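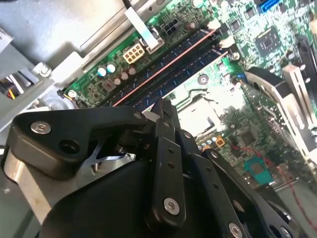
Subject: Re: [tract-dist] Page order and stock for the fall printing
Reply to: list

> We are down to 577 of the folded Nativity tract and the printer wants
> files by the end of October. Two questions. First, can the Luke 2 text
> run across panels 3 and 4, or does it have to stay on one panel? Second,
> do we keep the question page at the back? Malia found that people
> read the questions first and never opened the rest.
>
> Also, the Londoño church asked if the Spanish version can go on the
> same order. I told them I would ask here.

Answering in order.

Luke 2:1-20 does not fit on one panel at a size older readers can manage. We tried it last year at 8 point and had copies returned. Split it after verse 7. Verse 8 starts the shepherds, so the break falls where a reader would expect one, and the fold does not cut a sentence. Please keep the verse numbers. The Kenow edition dropped them to save space, and then the references on the back panel pointed to nothing.

On the question page: I would keep it but move it to the inside flap. The answers should carry a reference each and no comment. Matthew 2 gives no number for the wise men, so that answer should read "not stated" with the reference next to it. The current wording is "probably three," and we have had more mail about that than about anything else in the tract. The same applies to the stable. Luke mentions a manger. If the drawing shows a stable, fine, but the text should not claim one.

Spanish version: yes, as long as it is a separate file with its own stock number. The printer prices by plate change, so putting both on one order saves only the shipping. The minimum is 3000 per language. If Londoño needs fewer than that, they should say so now and we can look for another church to split the run. Whoever prepares the file should name the Bible translation on the back panel. The last draft I saw used one translation for Luke and a different one for Matthew.

Paper: Stesov has stopped carrying the cream stock. The closest match is their white uncoated, slightly heavier. It folds cleanly with the grain and cracks against it, so the grain direction has to be written on the order form. A box of 165 fits the same carton as before.

Open items:

- Corrected question page, with references
- Spanish file, one translation throughout
- Final count from each church, including the ones that ordered late last year
- Contact address for the back panel – the old post office box is closed

I have counts from 23 churches so far. If you sent yours to the old address, send it again. Replies to the list please, so that the numbers stay in one thread.

--
To leave this list, send a blank message with "unsubscribe" in the subject line.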